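Bindalness Page Yield Log: README

Hi, and thanks for downloading this! It's my log of how many pages I really get out of a home inkjet before the ink gives up, kept as a plain CSV so you can open it in whatever you like. I started it after my second set of cartridges ran dry in the middle of a tax return (cyan, of all things, on a black and white form), and it has grown a lot from there.

Last updated 26/10/2023. Maintained by Fitzgerald Brannigan.

What's in the download

pages.csv is the main file, one row per print job, with over 1000 jobs in it now. refills.csv has a row for every cartridge change or tank top-up. notes.txt is me grumbling, mostly about paper jams, and you can skip it.

The columns in pages.csv are job_id, printer, ink, paper, pages, mode, coverage and comment. Coverage is my guess at how much of the sheet got ink on it, in percent. I eyeball it, so please don't build anything serious on that column. Mode is draft, normal or best, spelled exactly like that, except in the first 77 rows where I used capital letters and never went back to fix them. Sorry!

Printers covered

There are two. The Jeseck is a small cartridge model that lives in my den, and the Privano is a tank model I bought in December to see if bottled ink was worth the higher price up front. Both ran on the same 75-gram-ish copy paper until job 175, when the store stopped carrying it and I moved to Nkosi Everyday. The Nkosi sheets are a bit thicker and I think they drink more ink in best mode, but I haven't done a proper comparison yet.

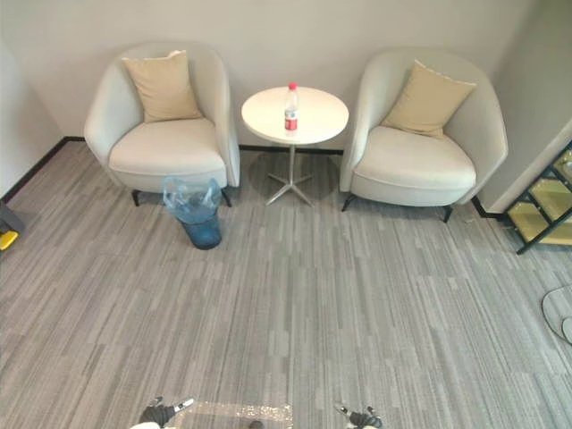

Placement matters more than I expected, so refills.csv has a location column. A printer that sits in a warm, dry spot seems to need more cleaning cycles, and cleaning cycles eat ink that never ends up on a page. Size is the other half of it. A tank printer with its paper tray pulled out wants a real desk or a solid cabinet, and a little round side table like the white one between those two armchairs is not where I'd put it, however handy it would be to grab your pages without getting up. I log cleaning cycles by hand, and I'm sure I've missed a few.

How I count a page

One side of a sheet is one page. Double-sided jobs get two per sheet. Jammed or streaky pages still count, as the ink is gone either way, and I put "spoiled" in the comment. Photos are left out completely. I tried including them and they made the averages so jumpy that nothing else made sense, so I pulled them and may put them in a file of their own one day.
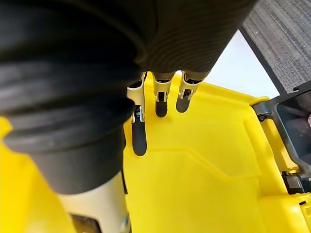 Black ribbed sleeve above a smooth white housing.

Known problems

The printer column has 7 blank rows from a week when I was running both machines and forgot to write down which was which. Drop them if you're comparing models. The Privano also reports its tank level in big steps, so don't read much into small changes between refills.

Using the data

Take it, chart it, merge it with your own. I'd love a mention if you post something, and I'd love it even more if you sent me your own log in the same column order (I'm short on laser printers, as in I have none). For corrections, just include the job_id and what you think it should say.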